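Checkliste Lagerregale und Wandhalterungen, Standort Paklow
Durchgang Februar, Kommentare von Myrto Bakalis

Schon wieder ein halbes Jahr vorbei, und ich freue mich jedes Mal auf diese Runde! Bitte die Liste von oben nach unten abarbeiten und Anmerkungen direkt darunter schreiben.

1. Standsicherheit der Regale
Ergebnis: in Ordnung
Alle Fußplatten sitzen fest. Regal 8 stand früher leicht schief, jetzt ist es wunderbar gerade - großes Lob an Ronaldo Batista, der die Unterlegbleche getauscht hat.

2. Belastungsschilder
Ergebnis: ein Mangel
In Gang 4 fehlt das Schild am mittleren Regal. Zulässig sind dort 136 kg pro Fachboden. Ersatz ist bei Karpenko bestellt, bis dahin hängt ein laminierter Zettel.

3. Verkehrswege
Ergebnis: in Ordnung
Keine Paletten im Gang, Notausgang frei, Bodenmarkierung gut lesbar. So macht das Prüfen Spaß! 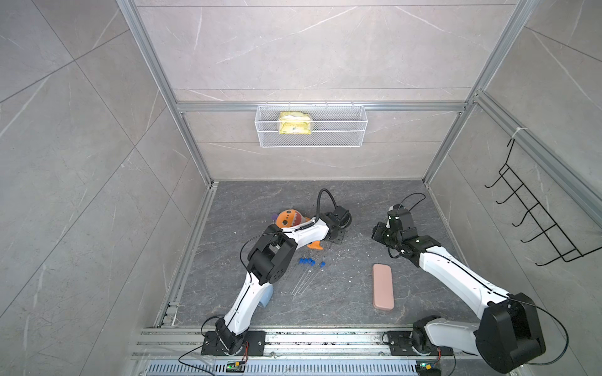

4. Wandkörbe, Haken und Kleinhalter
Ergebnis: in Ordnung mit Hinweis
Kleinhalter werden gern vergessen, dabei hängt an ihnen im Alltag erstaunlich viel. Bitte jeden Korb kurz anheben und jede Schraube von Hand prüfen. Kabelbinder, wie der weiße oben am schwarzen Hakengestell, gehören ebenfalls auf die Liste: auf Risse und Verfärbung ansehen, bei Zweifel ersetzen. Flache Gitterkörbe nur mit leichten Sachen füllen, eine Snacktüte wie die gelbe ist natürlich kein Problem.

5. Leitern und Tritte
Ergebnis: ein Mangel
Am Tritt neben der Packstation ist ein Gummifuß abgelaufen. Gesperrt und beschriftet. Die lange Leiter aus Milturville ist tipptopp, Prüfplakette vorhanden.

6. Beleuchtung
Ergebnis: in Ordnung
Die neuen Leuchten von Prundano sind ein Traum, auch die unteren Fächer sind endlich hell. Eine Abdeckung klappert etwas, Ronaldo zieht sie nach.

7. Anfahrschutz
Ergebnis: in Ordnung
Kratzer ja, Verformungen nein. Die Ecke am Tor hat 40 cm hohe Schutzwinkel bekommen - sehr schöne Lösung, bitte auch für Gang 4 vorsehen.

Offene Punkte: Schild Gang 4, Gummifuß am Tritt, Abdeckung der Leuchte. Erledigtes bitte abzeichnen und die Liste zurück in den Ordner im Meisterbüro legen.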